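Section 4. Running the Bedroom Task

Students in the Plerovier robotics club use this section after the software is installed and the arm responds to the Home command (Section 3). Work in pairs. One student drives and the other keeps the log, then you swap.

Before you start

You need a club laptop, a wired mouse and your own login. The trackpad will work, but wrist rotation is hard to control with it. Close any other copy of the simulator first. Two copies open together will fight over the same settings folder.

Note: The bedroom room file is large. On the older laptops the first load can leave you with a gray window for a while. Leave it alone. Clicking in the window only adds commands that all run once the room appears.

4.1 Loading the room

1. Open Clodex and sign in.
2. Choose File, then Open Room, then Bedroom.
3. Set the seed to 342. All pairs use this seed for the first run so that the logs can be compared.
4. Set the step limit to 4,000.
5. Press Reset once and let the objects settle on the bed.

If something slides off the blanket during the reset, press Reset again. Don't try to pick it up from the floor.

4.2 Picking up and moving the flat object

1. Press Home. The fingers should be fully open.
2. Switch to the top view and line the hand up over the flat object.
3. Turn the wrist until the fingers are on either side of the narrow edge.
4. Switch to the side view and lower the hand in small steps.
5. Close the fingers at the slow setting.
6. Raise the hand straight up before you move sideways.
7. Carry the object to the target your mentor gave you. Keep the speed slider at 2 or lower the whole way.

The object may hang at a slant once it's off the bed. A slant is fine as long as it doesn't keep slipping.
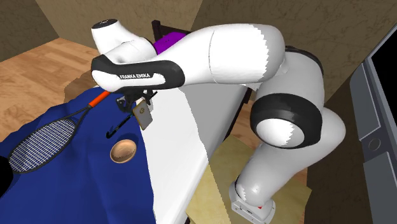
Franka arm over the bed, simulator view
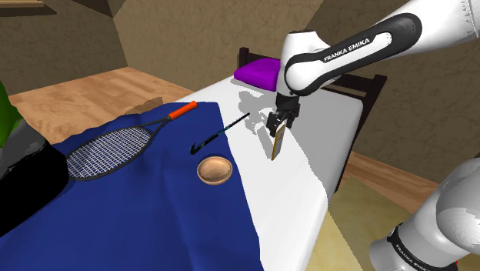
8. Lower the hand until the object is just above the surface, then stop and check both views.
9. Open the fingers. Wait for the object to come to rest before you raise the hand.
10. Press Save Run. Type both names in the notes box.

Caution: Don't press Reset before Save Run. Reset clears the run from memory and there is no undo. Līga Vītola can recover saved files that were deleted by mistake, but not runs that were never saved.

Caution: Keep the hand above the other objects when you cross the bed. The racket and the stick are easy to catch from the side, and a contact counts against your score even if nothing moves.

4.3 Reading the log

Each run makes one text file in your pair's folder. The lines you need are near the bottom:

Steps used - how much of the limit you spent. The mentor run for this seed used 1,334.
Contacts - every touch between the arm and something other than the flat object.
Final offset - distance from the target, in millimeters.

Copy these into the team sheet by hand. The export button in the current version leaves out the contacts line. Huia Faulkner has reported it.

4.4 Common problems

The fingers close but the object stays put. The hand is too high. Open the fingers, lower one step and try again.

The arm stops and the joint readout turns yellow. You have reached a joint limit. Back up the way you came, then turn the wrist before reaching out again.

The object shakes in the grip. The close speed was too high. Set it down, open, and close again at the slow setting.

Ask Otakar Halás for a login reset if you are locked out. Section 5 covers recording a path and playing it back.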